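About Nullent

Nullent is a small robotics lab, and most of what we do comes down to one question: how does a robot arm learn to handle things that won't hold their shape? We started in a borrowed classroom at Prirnance with one arm and a very long list of ideas. The list is longer now, and we love that!

Our main work is a training method we call Long. People ask if it's an abbreviation. It isn't, it was the name of a folder on somebody's computer and it stuck. The idea is simple enough to explain over lunch. A person guides the arm through a task, and then the arm tries the same task with the background changed. We swap in busy, colorful mats with lots of pattern, move the objects, and let it try again. A method that only works on a plain gray table isn't much use in a kitchen or a school, so we make the table hard to look at from the start.
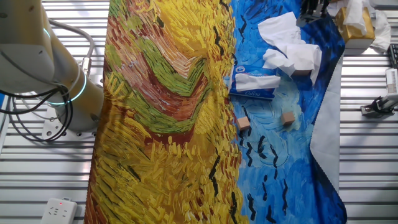
Tissues are still our favorite test. They fold, they sag, they never land the same way twice, and a grip that is fine for a wooden block will happily miss a tissue altogether. In our last full round we collected 628 guided runs and then gave the arm 241 new tries on mats it had never seen. It finished nearly 90 percent of them. The version trained on one plain surface did a lot worse, mostly by closing its fingers on parts of the pattern (we have watched those clips many times).

There is plenty left to figure out. Strong shadows still cause trouble, and so do tissues lying on top of other tissues. We're working on both with our friends at Brovberg, who build grippers and are very patient with our requests.

We also teach. Every March we open the lab to high school students for 3 days, and they get to guide the arm themselves and add their own runs to the training set. Some of our best mats were student picks!

If you'd like to visit, try the method on your own arm, or just talk about grasping soft things, please write to us. We read everything.

Page updated January 26, 2018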